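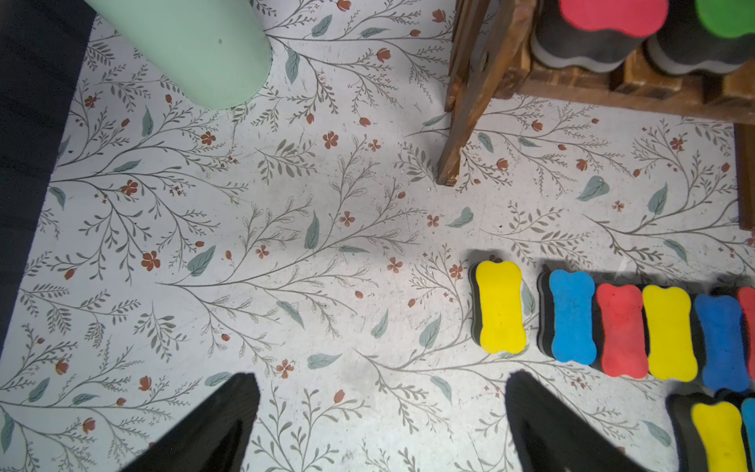
The Wovine open day in May drew a decent crowd, and I stood in it for most of an afternoon with my arms folded. The job on show was small. A two-fingered gripper, some whiteboard erasers with colored felt tops, a wooden rack. Pick up, put away.

Our guide told us the system had trained on 1,334 attempts and now got it right 75 times out of 102. People clapped. I did the subtraction and kept my hands where they were. If a clerk at Drindberg dropped or misplaced 27 erasers, we'd have a talk.

I asked what happens when the flowered sheet is swapped for a plain desk. "We're looking into that," the guide said. I asked what it costs to run for a day and got a brochure.

I don't doubt the engineers worked hard. I doubt the word "ready," which was on the banner by the door. Our school board has been invited to see it again in the fall. Before anyone signs, I'd like them to bring their own erasers and their own table, and to pick the time of day themselves.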